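**One box per household? I have my doubts**

By now most of you will have seen the flyer from the Turkthorpe swap group, telling us that the cure for a crowded playroom is a single cardboard box. Pick a box, fill it, tape it, bring it to the hall in July. Evaristo Zavala, who wrote the flyer, reckons the average family can do it in 11 minutes. I'd like to meet this family.

My trouble with the one-box rule is that it treats all toys as though they were the same shape. Books stack. Puzzles stack, if you've still got the lid. Plush does nothing of the kind. It squashes down nicely while your hand is on it and comes straight back up when you let go, and then the flaps won't meet. Anything hard you've put in first ends up leaning on an angle, with the soft stuff perched over it.

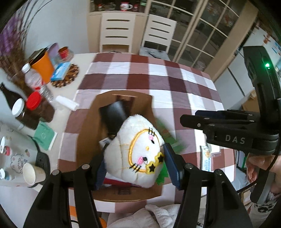 *A fluffy white plush and an open box on the checkered cloth.*

Then there's the question of who decides. The flyer suggests letting the children choose what goes. Fine in theory. In our house a toy that has been ignored for a year becomes a favourite the second it gets near cardboard, and I can't see pink cheeks and yellow star sunglasses making anybody more sensible about it.

Zbigniew Duda tried the method at his place on Tran Street and says it works a treat. He also admits he used 4 boxes, so I'm not sure which method he means. The organizers have since said extra boxes are welcome at 55 cents each, from the stack by the hall door. I've got a cupboard full of perfectly good ones at home and will be bringing my own, thanks.

To be fair, there are parts of the plan I don't mind. Packing at the kitchen table beats packing on the floor, if only for your knees. Soft toys on top is sound advice. So is leaving the flaps open overnight before you tape, though I suspect half the contents will have wandered back to the bedroom by breakfast.

The group hopes to collect 100 boxes. If you're joining in, write the contents on the side in plain words ("soft toys, small" will do) and please don't tape over a handle slot. Drop-off is at the side entrance, and anything with batteries needs to have them taken out first. Complaints about my attitude can go to the usual address.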